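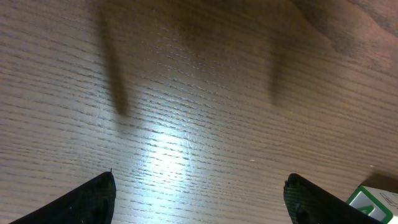
Chapter 4

Why Wood Moves

Timber goes on behaving like part of a tree long after the tree has stopped taking an interest. It swells in a damp October, shrinks when the heating comes on, and does both with enough force to split a panel, jam a drawer or lift a floor. A beginner tends to look at a tabletop and see a flat brown surface. A joiner looks at the same tabletop and sees fine darker lines running along it, curving a little as they go, and knows from them which way the top will try to get wider. The lines are the grain, and most of this chapter is about learning to take them seriously.

In Chapter 3 we dealt with felling, sawing and stacking, and left our boards under cover with sticks between them. It would be pleasant to report that the boards are now finished with surprising us. They are merely dry, and dryness in wood is a temporary arrangement with the weather.

4.1 Two kinds of water

A freshly felled log holds water in two places. Some of it sits in the hollow middles of the cells, much as water sits in a drinking straw. The rest is held in the cell walls themselves. The first kind leaves early and makes very little difference to anything except the weight of the log, for which your back will be grateful. The second kind leaves slowly, and as it goes the walls get thinner and the wood gets smaller.

We measure all this as moisture content, the weight of the water given as a percentage of the weight of the wood when completely dry. Students often object that a figure of 169 per cent must be a misprint. It isn't. A very wet softwood can hold a good deal more water than wood, and anyone who has tried to carry one end of it will need no further proof. At 60 per cent a board is still thoroughly wet and has hardly begun to shrink. The trouble starts at the fibre saturation point, usually somewhere below 30 per cent, when the hollows are empty and the walls begin to give up their share.

4.2 Across, around and along

If wood shrank equally in every direction, a table would become a slightly smaller table and this book would be one chapter shorter. Unfortunately it shrinks most in the direction of the growth rings, less in the direction of the rays that run out from the centre of the trunk, and hardly at all along its length. A board can therefore lose noticeable width over a winter while staying, for all practical purposes, exactly as long as it was.

The difference between the first two directions explains cupping. Take a board sawn flat from the outer part of a log. The face nearer the bark shrinks more than the face nearer the heart, and the edges curl towards the bark side. The board has done nothing wrong. It was told to lie flat by somebody who had not consulted it.

4.3 The Kusside floor

The village hall at Kusside was given a new beech floor one summer, laid tight to all four walls by a firm from Voruvberg which took great pride in its neat edges. No gap was left under the skirting. The building had stood open and dry for weeks, and the boards were at their smallest. By the end of October the roof had been leaking quietly for a month and the middle of the floor had risen into a ridge high enough to trip a badminton team.

The firm blamed the beech. Beech moves a great deal, and had been doing so for a long time before the firm ordered it. A floor made of 57 boards, each getting wider by a hair, needs somewhere to put 57 hairs, and if the walls will not move the floor goes upwards. We shall return to Kusside in section 4.6, where you will be asked to work out the gap that should have been left.

4.4 What this chapter covers

The next sections set out the shrinkage figures for common British timbers and show how to use them. The Cosach table, printed at the back of the book, gives values for a board 200 mm wide, and you should keep a finger in that page. After that we look at the Fitzgerald joint - a slotted fixing that lets a top slide over its frame - and at several older methods that do the same job with less fuss.

Before going on, find a solid wooden drawer at home and pull it out. Note which way the grain runs on the front, the sides and the bottom, and write down whether it sticks. Then do it again in six months.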